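How to Wash a Fleece Blanket Without Ruining It

Search for advice on washing fleece and you'll find a lot of people selling you things. Special detergent, wool dryer balls, a mesh bag the size of a pillowcase, a "fiber conditioner" that smells like a hotel lobby. I have owned fleece throws for most of my adult life and have bought a fair amount of this stuff. Most of it sits under the sink.

What follows is what I do now. It costs very little and the blankets still feel decent.

What you need

A washing machine
Plain liquid detergent, whatever is cheapest
A lint roller or a stiff clothes brush
Somewhere to hang the thing

Step 1. Read the label, then use your head

Care labels are written to protect the manufacturer. My oldest throw, a Lanwood, says "dry clean recommended," and it has never seen the inside of a dry cleaner. It is polyester. If the label says 100% polyester, a cool machine wash is very unlikely to hurt it. If it says wool, or if there's a glued-on backing, stop reading this page and do what the label tells you.

Step 2. Shake it out and brush it

Do this outside. Hair and crumbs that go into the wash come out of the wash, mostly still attached. Brush in one direction. You will see claims that brushing "reactivates" the pile. I have no idea what that is supposed to mean.

Step 3. Wash it alone, or nearly alone

Towels are the worst company for fleece. They shed, and fleece hangs on to everything. Don't put it in with jeans either, unless you want zippers dragging across it for the whole cycle. Two blankets of a similar color are fine together if the drum isn't stuffed.

Turn it cold, pick the gentle cycle, and use half the detergent you think you need. The cap on the bottle has lines on it, and I'd be careful about trusting a company that makes more money when you pour more.

Step 4. Skip the softener

This is the one piece of common advice I fully agree with. Softener leaves a coating, and after a few washes the nap goes flat and a little greasy. If yours is already like that, run it through again with no detergent at all and half a cup of white vinegar. I was doubtful about vinegar, having seen it recommended for everything from drains to sunburn, but it helped my Lanwood. It did nothing I could notice for the Istance throw, so make of that what you will.

Step 5. Dry it with little or no heat

High heat is what makes fleece go crunchy, and once the tips of the fibers have melted there is no getting them back. Hang it over a rail or two chairs. Indoors in September mine takes 9 hours, and less if there's a window open.

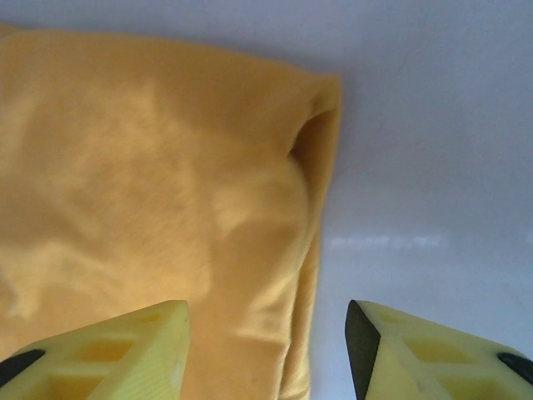

If you must use a dryer, use the no-heat or lowest setting for 10 minutes, take the blanket out, shake it, and put it back for another 10. Dryer balls make a racket. I ran 3 loads with them and 3 without and could not tell which was which with my eyes shut.

Step 6. Brush again and fold loosely

Give it another quick brush when it is fully dry. Then fold it and leave it on a shelf. Vacuum bags save space, but a blanket that has spent the summer in one comes out with creases that take days to drop.

What about pilling?

Every brand says its fleece doesn't pill. Rudbridge prints it on the packaging. Mine pilled within two months, right where my feet go. A battery fabric shaver takes the pills off well enough, though you're removing a bit of blanket each time, so go easy with it.

How often?

Twice a season for one that lives on the couch, more if the dog sleeps on it.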